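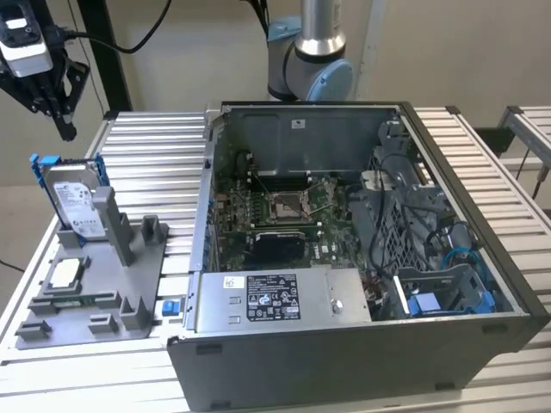

Lesamier, March

3.2 Setting up and looking after the cell

The assembly cell was laid out by Llinos Maddocks and Gus Mbeki, and we are very happy with how little of it we have had to change! One arm and one gripper do all the work over a ribbed aluminum table. The tower lies on its side with the panel off, and the gray printed fixture stands to its left, with a slot for the hard drive and a recess for the CPU (see the picture above).

Care of the cell is simple. Before each session we push the fixture against its stop, check the finger screws with a hex key, and run the arm slowly through its taught points. Anything more than 1 mm off gets taught again. We logged 917 cycles this way and replaced the finger pads after the first 300 – a bit early, perhaps, but grip stayed wonderfully steady afterward.

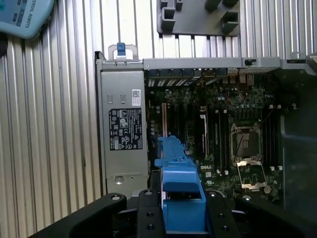 Teaching the drive points took the most patience. Xiuying Luo found that a small change in wrist angle mattered far more than grip force, and her revised approach cut setup to about 77 minutes. We still enjoy watching it run. The camera at the wrist needs its own check whenever the gripper comes off, and we now do that before touching any of the points, so that an offset in the camera isn't taught into the arm. 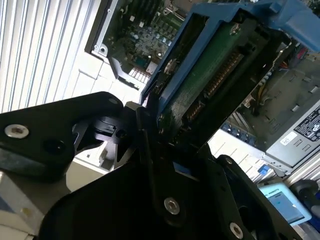
Figure 4. Hard drive in its blue caddy at the gripper, with the open computer case behind.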